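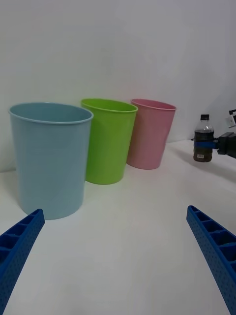

March, a bit after 10 pm

Gizella called at lunch to say she's dropping out of the Lalotberg walk, her knee again, so now it's me, Inna and Vesna, and Vesna hasn't bought boots yet. I told her she can't do 17 miles in the things she wears to the store and she said watch me. I love her but oh boy.

Spent most of the evening on the route. Inna wants to go up the north side and come down by the old chapel (the date over the door is 1566, she's told me this up to 40 times by now), and I want the valley path because there's a bakery at the end of it. We haven't settled it. I have a feeling I'm going to be looking at a chapel.

Did the pantry while the map was printing, or trying to print! Tossed two bags of flour that expired before I moved in here, which is sort of impressive. Found the thermos lid. Didn't find the thermos.

Practice hike on the weekend was good, I should've written it down then. We did the loop out past Prasell and my heel was fine the whole way, and then it hurt like crazy in the car. Jade gave me some kind of tape for it. She says put it on the night before, so I need to remember that. Write it on the fridge.

Mom's birthday card still isn't in the mail. Tomorrow, first thing, before work.

Also the bus to the trailhead is the 39 and it only goes twice in the morning, so if Vesna oversleeps we're sunk. I might just make her stay here the night before. The couch is okay if you don't mind the dip in the middle.

Socks are on the radiator. Bed.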